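見学会向け卓上ピック・アンド・プレース実演の準備と進行手順

最終更新:2024年1月2日
対象:Condalholm 見学対応の実演担当者
適用範囲:果物模型とかごを用いた単腕実演(デモ区画 Flarkgate)

1. 本ページの目的

本ページは、Condalholm の一般見学で行う卓上ピック・アンド・プレース実演について、準備、起動、進行、撤収の手順をまとめたものである。前回6月の見学会のあとに手順書 Plustitport 版を改訂し、区画ごとにばらついていた配置の決め方と停止判断を統一した。旧版を印刷して持っている担当者は破棄すること。

アームの据え付け、ティーチング、学習済み方策の更新は扱わない。これらは保守手順書を参照する。

2. 用語

把持:指で対象物を挟み、机面から離せる状態にすること。
投入:把持した対象物をかごの開口部の上まで運び、下げて離すこと。
試行:待機姿勢から始まり、把持、投入を経て待機姿勢に戻るまでの一連の動作。
手首カメラ:グリッパ側に固定された小型カメラ。
固定カメラ:作業面全体を写すカメラ。
Rawat:本実演で使用する進行管理ソフト。試行の開始、一時停止、記録を行う。

3. 準備するもの

白い天板の作業台
編み目のある暗色のかご
果物模型(黄色系、赤系、房状のものを混ぜる)
見学者側の表示モニタ
立入区分用の床テープ
無地の乾いた布
記録用紙

模型は箱から出した時点で表面を確認する。割れ、べたつき、塗装の浮きがあるものは使わない。特に細長い模型は、指の当たる中央部に擦れが出やすい。擦れが白く見える程度であれば使用可、下地が露出していれば交換とする。

4. 作業台まわりの設営

4.1 天板を乾いた布で拭く。洗剤は使わない。拭き跡が残ると手首カメラの映像で模型の輪郭と紛らわしくなる。

4.2 照明を点灯し、5分待ってから固定カメラの露出を確定する。自動露出のまま開始しない。見学者が照明の前を横切るたびに明るさが変わり、検出枠が揺れる。

4.3 影については、完全になくす必要はない。かごの周囲や模型の脇に灰色の影が出るのは通常の状態である。ただし、濃い影の中に暗色の模型を置くと検出信頼度が下がるため、赤紫や暗赤色の模型は影の境界をまたがないように置く。

4.4 床テープを貼る。見学者側の線は、アーム最大到達範囲から300 mm外側に引く。作業台の角が線より外に出る場合は、線ではなく台を動かす。

4.5 ケーブルの取り回しを確認する。手首まわりのケーブルには余長を持たせ、輪が関節に噛まないことを手動送りで確かめる。余長が不足すると、かごの奥側へ手を伸ばした姿勢で張る。逆に余長が多すぎると天板に触れ、軽い模型を引きずる。

5. 模型とかごの配置

5.1 かごを先に置く。位置はアームが無理なく開口部の上に届く範囲とし、縁をまたぐときに手首が伸びきらないようにする。

5.2 模型はかごの外側に散らして置く。隣り合う模型の間隔は、開いた指が片側ずつ入る幅を目安とする。間隔が狭い配置は難度が上がるので、最初の試行では採用しない。

5.3 細長い模型は斜めに置いてよい。天板の辺に平行に揃える必要はない。揃えた配置ばかりで実演すると、決まった座標に動いているだけではないかという質問が必ず出る。

5.4 丸みのある模型は転がる。置いてから手を離し、静止を確認してから次を置く。

5.5 房状の模型は手前側に置く。奥に置くと固定カメラで後方の模型と重なり、見学者からも形が分かりにくい。

6. 手首カメラの映像確認

6.1 アームを待機姿勢から接近姿勢へ手動で移し、手首カメラの映像をモニタに出す。

6.2 映像の下部に左右の指先が入っていることを確認する。指先が見えない場合はカメラの取り付け角度がずれている。取り付けねじを緩める前に、必ずサーボを切る。

6.3 指を全開にし、両指の間に天板が見えることを確認する。対象物は指の延長線上、映像の中ほどから上に入っていればよい。
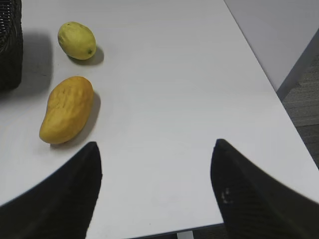
図1 手首カメラの映像。指を開いた状態で、黄色の模型が上下に並んで入っている。

6.4 図1の程度に台の縁や床が入ることは問題ない。台の外に見学者の靴や手荷物が写り込む場合は、床テープの位置を見直す。

6.5 レンズの汚れを確認する。指先を動かしても同じ位置に残る点はレンズ側の汚れ、指と一緒に動く点は指側の付着物と判断する。付着物は実演前に布で取る。

6.6 映像に遅れがある場合は、モニタ側の画質補正を切る。補正を切っても改善しないときは Rawat の表示設定で解像度を一段下げる。記録側の解像度は変更しない。

7. 起動手順

7.1 非常停止ボタンを押した状態で制御盤の主電源を入れる。

7.2 Rawat を起動し、プロファイル一覧から143番を選ぶ。143番は見学用の低速設定であり、把持力の上限も下げてある。研究用プロファイルで見学実演を行ってはならない。

7.3 非常停止を解除し、サーボを投入する。

7.4 原点復帰を行う。復帰中にケーブルの輪が引っ掛かった場合は、途中で追わずに停止し、サーボを切ってから直す。

7.5 指の全開、全閉を2回ずつ行う。左右の指先の到達位置に差があれば、実演を中止して保守担当へ連絡する。

7.6 空試行を行う。模型を把持せずに、かごの上まで移動して待機姿勢に戻ることを確認する。

8. 実演の進行

8.1 見学者を線の外側に案内し、動作開始を口頭で告げる。告げずに開始しない。低速設定でも、最初の動き出しで身を乗り出す人がいる。

8.2 担当者は2名とする。一方が説明、他方が非常停止を受け持つ。非常停止の担当は説明に加わらず、質問にも答えない。

8.3 最初の対象には中央を挟みやすい細長い模型を選ぶ。バナナの模型が適している。湾曲があるため、持ち上がったことが離れた位置からでも分かる。

8.4 把持後、すぐにかごへ移動せず、机面から離した位置で一拍止める設定になっている。ここで把持の様子を説明する。

8.5 投入時は、かごの縁を越える高さを保って水平に移動し、開口部の上で下げる。長い模型は傾いて下がることがある。傾いた側の端が縁に当たらなければ続行してよい。

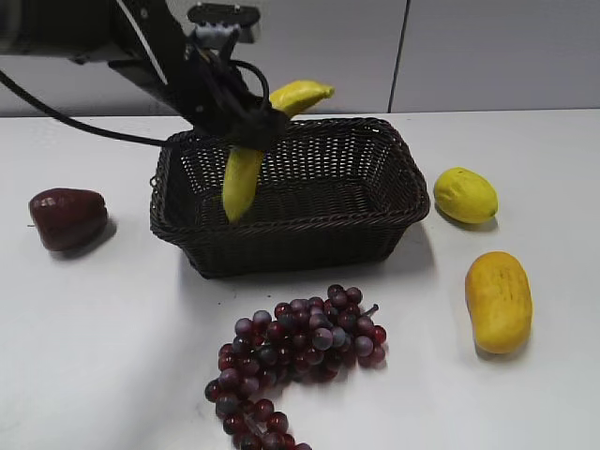

図2 バナナの模型をかごの開口部で保持している状態。ほかの模型は左右と手前に置いてある。

8.6 図2の姿勢では、模型の上側の端がかごの奥の縁より高い位置にある。この程度の傾きは許容範囲とする。両端が同時に縁にかかる向きになった場合は一時停止し、待機姿勢へ戻してから置き直す。

8.7 続いてレモンなどの丸みのある模型を扱う。短い模型は指の閉じる中心からずれると回転して逃げる。一度逃げた場合は自動で再接近する。二度続けて逃げた場合は一時停止し、模型の向きを変える。

8.8 房状の模型は最後に扱う。粒を直接挟むと房がねじれるため、密になった部分を対象に指定する。把持に失敗しても、実演の内容としては支障がない。失敗したことはそのまま説明する。

8.9 試行の間に手を入れて模型を直すときは、Rawat を一時停止し、アームが待機姿勢にあることを目視してから行う。画面の表示だけで判断しない。

9. 説明時の要点

9.1 カメラの役割を分けて話す。固定カメラは配置全体を捉え、手首カメラは接近後の細かな位置合わせに使う。モニタの映像を切り替えながら話すと理解が早い。

9.2 果物の種類を見分けているかと聞かれた場合、143番では色と外形による対象指定のみを行っていると答える。品種名を識別しているとは言わない。

9.3 本物の果物でもできるかと聞かれた場合、現在の把持力設定は模型に合わせたものであり、傷みやすい対象での評価は行っていないと答える。

9.4 速さについて聞かれた場合、見学用に下げていることを先に伝える。その場で速度を上げて見せる要望には応じない。

9.5 見学者に操作を体験させる場合は、対象の選択のみとする。開始と停止の操作は担当者が行う。

10. 停止の判断

次のいずれかに該当したときは、説明の途中でも直ちに非常停止を押す。

床テープの内側に人の体または荷物が入った
ケーブルが張った、または天板上の模型を動かした
指がかごを挟んだ、またはかごを押して台の端へ動かした
異音がした
手首カメラの映像が途切れた

模型を落としただけであれば非常停止は不要で、一時停止とする。台の外に落ちた模型は、その回の実演では使わない。見学者が拾って差し出した場合も、受け取って箱に戻す。

非常停止後の再開は、原因を確認し、7.3から行う。原因が分からないときは再開しない。

11. よくある不調と対処

症状:対象の上で指が止まり、下がらない
対処:対象の影まで外形として取り込んでいる可能性がある。照明側の遮蔽物を取り除き、対象を明るい側へ移す。

症状:かごの縁に指先が触れる
対処:かごの位置がずれている。元の位置に戻し、空試行をやり直す。かごを手で押さえたまま試行しない。

症状:黄色の模型が二つ並んでいると、手前と奥を取り違える
対処:間隔を広げるか、一方を外す。対象指定をやり直しても、次の試行で再発することが多い。

症状:離したあとに模型が指に残る
対処:指の表面の付着物を取る。改善しない場合は指先部品を交換する。

症状:一時停止から復帰しない
対処:Rawat の記録領域の空きを確認する。空きがないと停止表示のまま応答しない。

12. 撤収

12.1 アームを待機姿勢に戻し、サーボを切り、非常停止を押してから主電源を切る。

12.2 かごの中の模型を取り出し、表面を確認して箱に戻す。房状の模型は上に物を重ねない。

12.3 記録用紙に試行数、一時停止の回数、非常停止の有無と原因を記入する。

12.4 Rawat の記録を共有領域へ移す。見学者の顔や声が入った映像は移さず、区画責任者に引き渡す。

12.5 床テープは次回も同じ配置で使う場合のみ残す。台を動かした場合は剥がす。

改訂履歴
・対象指定に関する説明文を修正(9.2)
・房状の模型の配置を奥側から手前側に変更(5.5)
・非常停止担当が質問に答えないことを明記(8.2)

関連ページ
Flarkgate 区画の利用申請
Rawat 記録領域の管理
指先部品の交換手順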